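Lesmont Equipment Library
Hands and Grippers > Multi-finger > Wutomby hand, black, with wrist camera

Wutomby Multi-Finger Hand
Available for loan, with or without the Rornent arm
Maker: Wouters
Page looked after by Lwazi Msimang
Updated Dec 10, 2019

If you have been to the library before, you probably know us for our parallel jaws and suction cups, and those are still the things that go out the door most weeks. They are easy to mount, easy to explain to a student, and they pick up boxes all day long without complaint. But people kept asking us for something that could take hold of a handle the way a person does, and after a good deal of asking around (and one very long lunch with the folks at Wouters) we now have a proper fingered hand on the shelf. We have grown rather fond of it, and we hope you will too!

The Wutomby is a full hand with separate jointed fingers in soft, rounded black housings. Each finger ends in a white pad, and the pads are the part that touches your object when you pinch. When the hand closes all the way into a fist, most of the work moves to the inner side of the fingers, so you get two quite different kinds of grip out of one tool. The wrist mount carries a small camera that looks down past the fingers, and its feed comes out on its own cable so you can use it with whatever software you already have.

What comes in the case

Wutomby hand, right-handed version
Wrist mount with small camera, already fitted
Adapter plate for the Rornent arm
Spare set of white fingertip pads
Power supply and two data cables
Printed setup guide, with our own notes in the margins

At a glance

Weight of hand and mount: 1.2 kg
Full close from open: 400 milliseconds at the default speed
Grip presets supplied: 10
Camera: color, fixed focus
Loan period: 37 days, renewable if no one is waiting
Shelf number: 109

Trying it against the jaw gripper

Lwazi spent a good part of December putting the hand through the sort of jobs our borrowers tell us about, with the standard two-jaw gripper on the same arm for comparison. We stuck to household and store goods on purpose. Machined test blocks are lovely for a chart, but most of you are working with things that were made for people, and those things have handles, lids, straps and all sorts of awkward rims.

The shopping basket was the one we most wanted to see. A basket handle is a pivoting bar, so it moves as soon as you touch it, and with the jaw gripper you have to come in very square or the bar rolls between the fingers. You can make it work with rubber sleeves on the jaws and a patient approach path, and we have a borrower who does exactly that, but it takes some fiddling. With the Wutomby you can be a good deal less fussy. Bring the palm down over the bar, call the fist preset, and let the fingers curl under.

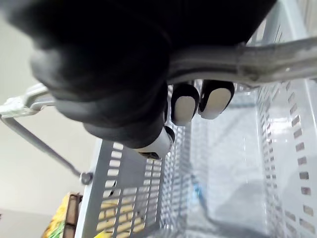 Wutomby hand closed around the metal handle of a gray plastic basket, from the wrist camera.

The view in that picture is the one you will be working with, so it is worth a moment of thought before you plan your project around it. With the fist closed, the hand takes up a large share of the picture, and the stretch of handle inside the grip is hidden. You do still get the handle on either side, the tips of the fingers below it, and a good look down into the basket. For checking whether a grip has been made, we found the white pads a real help, as they stand out nicely against the black and you can tell a lot from where they sit in relation to the bar. If you need to see the palm side as well, ask us for a second camera on a stand and we will put one in the case for you.

Small and flat things are another story. For cards, thin packets and single sheets, the jaw gripper is still our first suggestion, and for smooth carton tops you will be happier with suction. The hand can pinch a thin packet off a table, but you will spend an afternoon tuning it, and the jaws would have had it done before your coffee got cold. Bottles and jars went well with either one. Cloth bags with soft straps were better with the hand, provided somebody had left the straps standing up a little.

Settings we ended up using

The presets that come with the hand are sensible, and we would start there before changing anything. For handles we used the fist preset at half speed, with the force limit one step down from the top. Full speed is fine on a fixed bar, but a loose handle tends to swing away when the first finger arrives, and slowing down gives the other fingers time to join in. For bottles we liked the wide wrap preset, and for lids the three-finger pinch.

The controller remembers the last preset after a restart, which has surprised a few of us, so send an open command first thing and keep your own fingers clear while you do it. The camera feed lags the hand by nearly a tenth of a second on our setup. You won't notice it when you are watching by eye, but do allow for it if you are closing a loop on the picture.

Looking after it

Wipe the pads with a damp cloth before you pack up, and let them dry. Please don't use solvent on them or on the black housings. Pads press on and pull off straight, without twisting, and a worn one should go back in the little bag marked "used" so we know to order more. The hand travels open and palm up in the foam. Don't lift it by the camera cable, even for a second!

Booking

The hand can be booked through the usual form, using the shelf number listed above. If you would like the Rornent arm with it, tick both boxes, and bring a second person to carry, as the arm case is heavy and our front steps are steep. First-time borrowers of any fingered hand get a short session at the bench with Lwazi, and you are very welcome to bring along the object you are struggling with. We have had teapots, watering cans and a bicycle basket so far.

See also: Two-jaw gripper, standard. Suction cup set. Rornent arm. Second camera and stand.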